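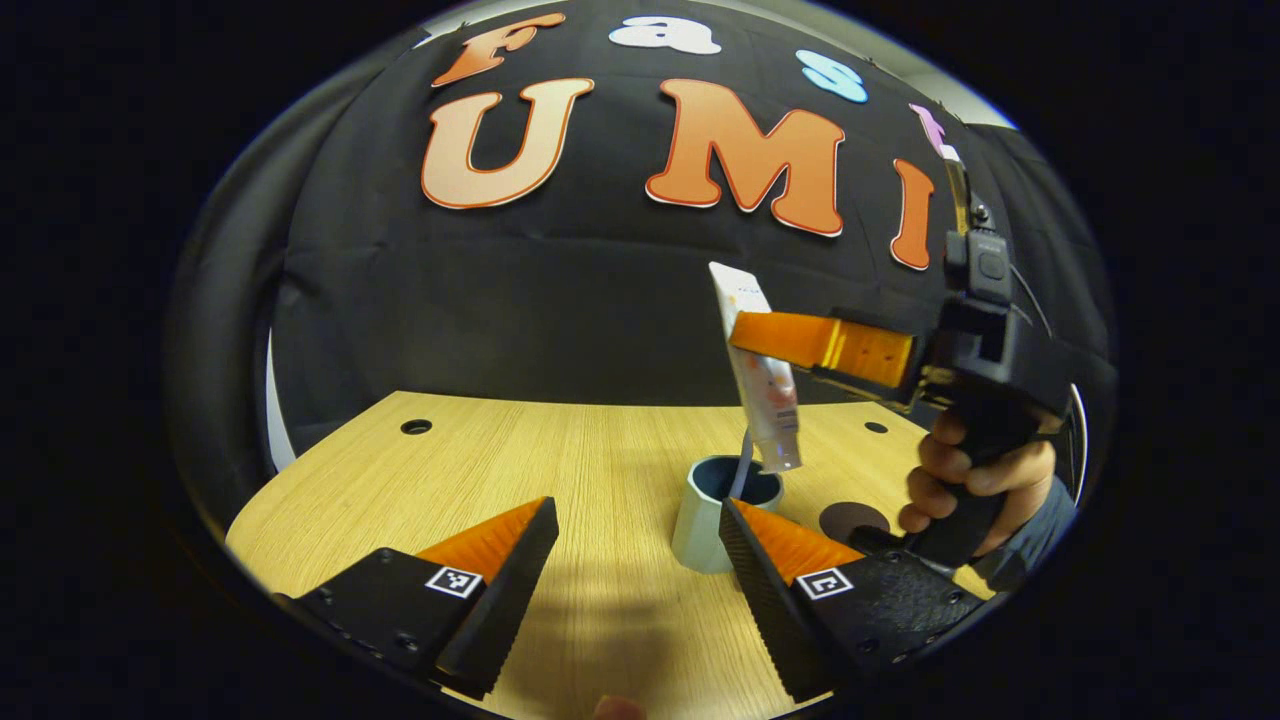
Which hand-held gripper should a teaching laboratory buy first if it can afford only one pair?

The pair with soft fingers, provided that replacement pads can be ordered separately.

Search this forum Enter keywords Go

sturley_workshop
The department has completed a comparison of the Inusov and Clovivard hand-held grippers. Each was used for 200 recorded demonstrations of picking up and placing small household containers. Of the Inusov recordings, 4 were rejected on tracking grounds. The Clovivard figure was 2. We therefore recommend the Clovivard.

Pangilinan_Lab
We must respectfully disagree. A difference of two recordings does not support a recommendation. Were the same operators used for both models?

sturley_workshop
They were not. The Inusov sessions were held in December by staff new to the equipment.

bench_officer
In that case the comparison should be repeated before any order is placed. Members may also wish to note the weight. Our Inusov is 483 grams with its camera fitted, and operators have asked for shorter sessions.

Pangilinan_Lab
Weight has not been a difficulty here. Our concern is the camera bracket, which shifts when the handle is set down heavily. We now check calibration at the start of each session.

sturley_workshop
The point about operators is accepted. The recommendation is withdrawn until both models have been tried by the same staff. Could bench_officer state which bracket screws are in use?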